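Two-arm sock sorter in the workshop – folding step
Forum > Home and Shop Builds

kerr_bench
Posted Thursday 7:12 pm

Got both arms on the front rail at the Tiltstead shop. The job is to pick up a sock, fold it between the two grippers and put it in a divided tray. Picking is fine. The handoff is where I lose time, and I could use some opinions.

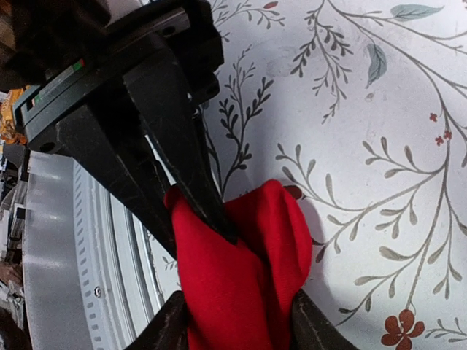 Grip force is set the same on both sides right now. Controller is the old Kurico board, and I've put 159 runs on it this month.

Rhona Rutherford
Posted 7:40 pm

Are you homing both arms off the same point? If each one has its own zero they'll drift apart and you'll be chasing it forever.

kerr_bench
Posted 7:58 pm

Each has its own zero. I re-zero every 7 runs.
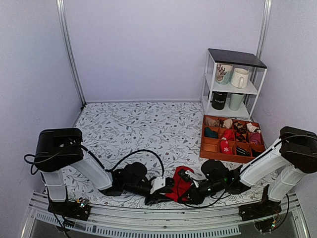
I could tie them both to a mark on the rail. That means redoing the mount offsets, which took me a whole evening last time.

caltham_dave
Posted 8:21 pm

I don't think it's the zero. Fabric moves. Slow down the second arm before it closes and leave the rest alone.

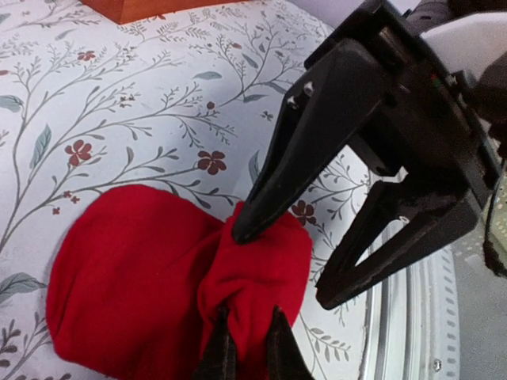
Fold point matters more than speed in my experience. With the sock gathered into a neck like that and a lobe on each side, I'd grab further toward the end. Mine runs at 900 on the close and 2000 on the travel moves.

Rhona Rutherford
Posted 8:35 pm

Disagree. Slowing down just hides an offset problem – it comes back when you change socks.

Ishbel MacBrayne
Posted 9:04 pm

Try both, one at a time. Also, is the printed cover staying on? I'd want something plain if you ever add vision.

kerr_bench
Posted 9:30 pm

Cover stays for now. I'll do the shared zero first, then the slower close.

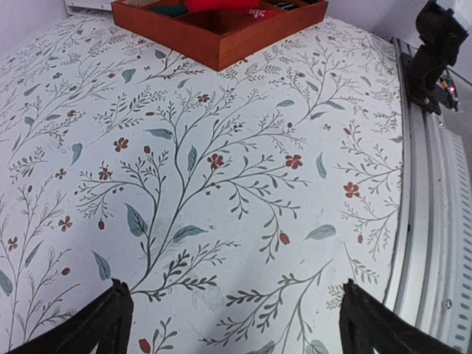

Gripper open over the table, tray at the back

caltham_dave
Posted 9:41 pm

Fine, but write down the old offsets before you touch them.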